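Valentin Mösli has been painting saints on church walls for most of his working life, and he still gets nervous about faces. "Drapery I can do half asleep," he tells me over coffee in the parish hall at Brilldale, where his new Last Supper is finally up behind the altar. "But a face — people are going to sit across from that face every week, and they'll bring it their worst days."

He came to sacred art sideways, by way of sign painting in Cestdale, and he says the old habit of making a thing readable from across a street has never left him. His Peter has big hands and a sunburned nose. His Judas, and this caused some talk, looks rather kind. "I had four letters about Judas," he says, laughing. "Two of them were lovely! One lady wrote that she'd had a brother just like him, and I've kept that one in my paint box."

I asked whether he worries about getting Jesus wrong, what with so many versions already out there, from the candlelit and sorrowful to the ones with shampoo-commercial hair. He took his time with that. "Everybody paints him as a neighbor," he said. "The Flemish painters gave him Flemish weather. I grew up with a print over my grandmother's stove where he looked like the man who fixed our roof, and I prayed to the roofer for years, more or less, and I don't think any harm was done."

The model for the Brilldale figure was a baker from Seixas who sat for him through ten long evenings and, Mösli says fondly, talked through every one of them.
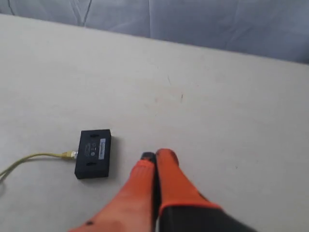

What comes next

There is a smaller job waiting at the chapel in Trastley, a Mary and Martha for the side wall, and he has already made up his mind to put Martha in front. "She did the cooking," he says. "Let her have the good light for once." He hopes to start in March, if the plaster is ready, and he was still telling me about the plaster when we got to my car.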